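Evaluation of the Sinudix Two-Arm Kit
Project report, Jan 31, 2022

Our group reviewed the Sinudix kit for kitchen tasks. It comes with two arms, grippers and the Flondwood control software. Setup took two days, mostly cabling and calibration.

We set the arms over a brown mat with plates, mugs and a dish rack.

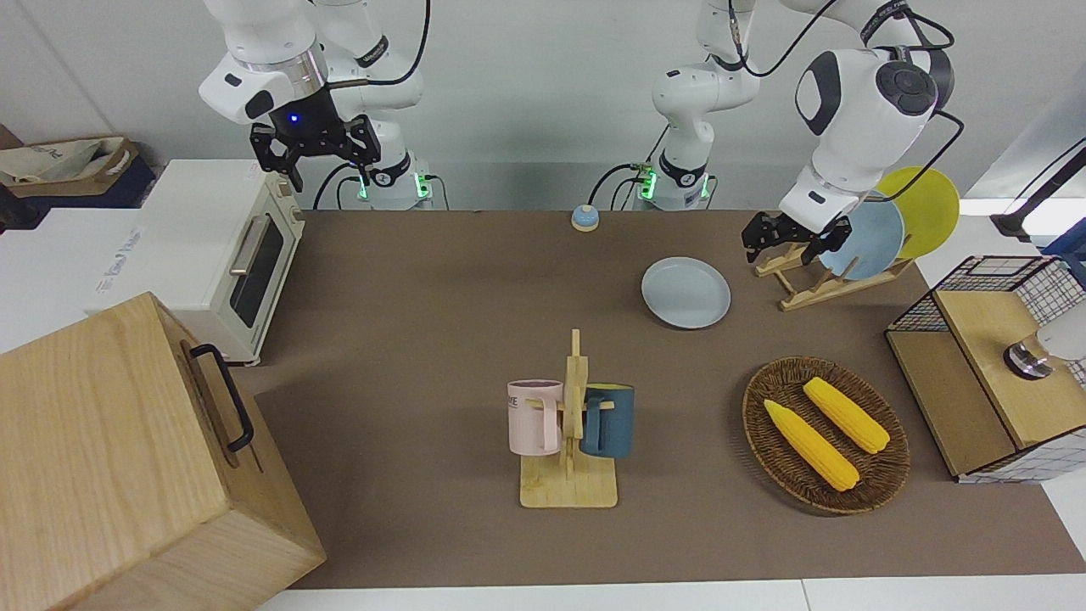
Each task was run 12 times, for 72 runs in total. Plates gave us the most trouble — the grippers need a clean approach to the rim, and the default grip force was too low. Support answered our ticket after 7 days with new settings.
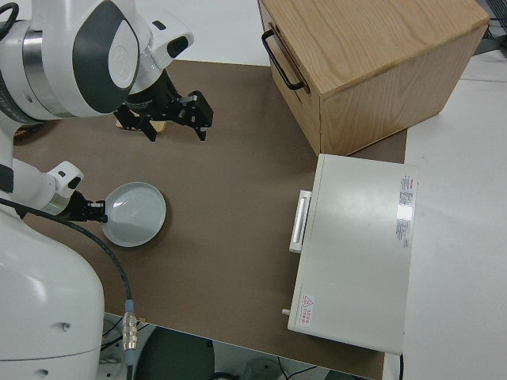 Nadiditz, reading our draft, objected that the grip force should have been tuned before any runs were counted. We agree and will repeat the plate task in March.

The kit is usable for a lab course. The manual needs work, mainly the calibration chapter.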